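Clerkthorpe Kitchen Leaflets, text collection

Compiled by Suryani Pangaribuan and Sekar Sitompul. Last changed 17/04/2022.

What it holds

Plain text of 100 household leaflets on reheating, defrosting and storing cooked food. Each leaflet is one file, in UTF-8, named by shelf number. Most are a single page; the longest runs to 5.

Where it came from

The paper copies were in the Colville boxes, typed up by hand in December. Spelling is as printed, including "luke warm" and "left-overs". Prices and order forms were dropped.

Known gaps

Up to 20 leaflets have lost their back page. Shelf numbers 41 and 42 are the same leaflet in 2 printings, and we kept both. Oven settings are given in whatever scale the leaflet used and have not been converted.

Files

leaflets/ the texts
index.csv shelf number, title, page count
notes.txt doubtful readings
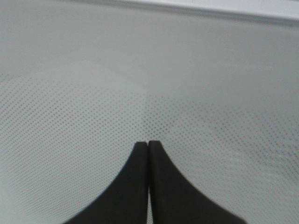
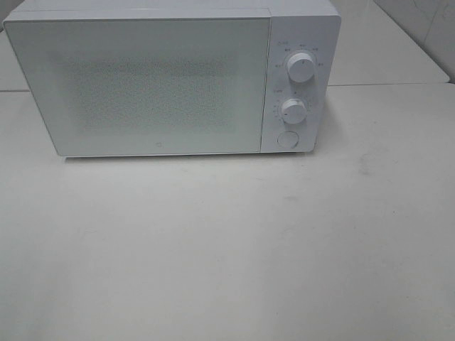 White countertop microwave on a white table.

Can I reprint a leaflet from the set?
Single leaflets may be reprinted if the shelf number is given. For the whole set, write to Suryani first.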